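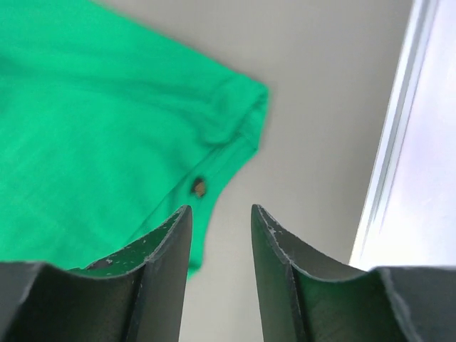
September, 4.40 pm

Equipment list for next year, draft 3. Parviz wants it before he goes home so this is rough.

Grippers first. Quotes in from Foltton and Urutar. Foltton 3,630 for the pair incl. fingers and wrist plate, no camera. Urutar cheaper on paper but the wrist camera is a seperate line and they won't hold the price past the end of the month. Going with Foltton unless Patricio objects. Emailed him, no answer yet.

Spare fingers – want 8. Ridges on the dark ones are getting rough. Foltton do them at 120 a set. Ask if that includes screws, last time it didn't.

Camera. Cloth is the problem. Close up the green goes soft, creases are just a slightly darker band and I can't pick one layer from the next except at the thin dark fold line. Dark brown spot on the lower flap – hole, stain, something stuck on? Couldn't say from the picture. If I can't tell, the software won't either. So: fixed focus is out, need something that works at short range. Parviz says try a better lamp before spending on optics. Fair. Put lamp in at 300, camera stays as "to be decided".

Cloths. All plain so far. Need patterned, striped, towelling, something stiff. Cheap, take it out of consumables and don't bother Daneshvar with a quote.

Table top – leave it grey. Patricio wanted white but pale cloths would vanish on it. Maybe a second board in a dark colour, we can cut that ourselves.

Arm service: Daneshvar contract runs out in spring. Renewal not in the budget at all!! Parviz to ring them. Also ask wether they cover the wrist joint or only the base, the wording is hopeless.

Flarby licence – two seats or three? We've been sharing one login and it kicks people out mid-run. Put three, expect to be argued down.

Not asking for: second arm, new bench, the force sensor (maybe borrow first).

To do
– chase Patricio re Foltton
– lead time on fingers, was over a month last order
– lamp, check it clamps to the existing rail
– move carriage costs to their own line, finance sent it back for that last year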